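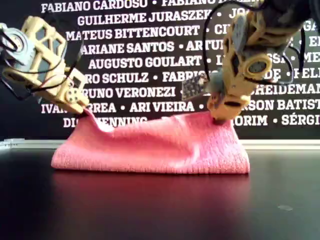
Moushumi Patwary 回复:我还是不太信“只改示教顺序就能涨成功率”这个结论。你们是不是把毛巾也换了?厚毛巾比薄的好叠太多了,这个不控制住,后面都白谈。

楼主(Hsiu-ying Sin):没换没换!两组都是同一条毛巾,策略网络也一样,只是训练数据的排法不同。A组按原来的录制顺序打乱喂,B组先喂“捏角、提起”这一小段,再喂完整的叠法。我自己一开始也觉得没戏,结果B组捏角明显稳了,另一只手压布的时机也顺了很多。

gunix_7:压布那只手你们是单独给的标签吗?我在Gunix上试过双臂,两边老是抢,一边提一边拽,布直接跑了……

楼主:没有单独标签,就是双臂动作一起预测。我们把动作块调短了一点,抢的情况少了,没完全消失。

Dezső Bíró:泼点冷水哈。你这个叫课程学习,早就有人玩过了。而且你只跑了2个随机种子,方差多大心里没数吗?我在Hadholm那边复现类似的东西,换个种子名次就能倒过来。

楼主:种子少我认,机时排不上,7月以后补到7个。不过“早就有人玩过”我不太同意,那些多数是按难度排整条任务,我们是把一条任务切开排,差别还是有的。

Kavinda Nanayakkara:站楼主一半。切开排这个思路挺有意思的,但切点谁定?手工切的话,换成衬衫又得重来一遍。Ranasinghe那套自动分段你们试过没?

楼主:试过!切出来的点偏晚,经常角都提起来了才算下一段。所以现在还是手工切,这块确实是短板,我写进局限里了。

Moushumi Patwary:好吧,毛巾没换我收回前面那句。但初始摆放呢?每次都叠成差不多的方块放桌上,跟随手一扔,难度完全两码事。

楼主:目前只测了叠好的方块,乱扔的没测,标题里我也没敢写“任意初始状态”,哈哈。

Dezső Bíró:那标题起码加个“初步”。

楼主:行,改。数据和切点标注我整理完传到Trevero上,谁想跑随机种子的欢迎来帮忙,先谢过了。

gunix_7:传了喊我一声,我晚上有空机器。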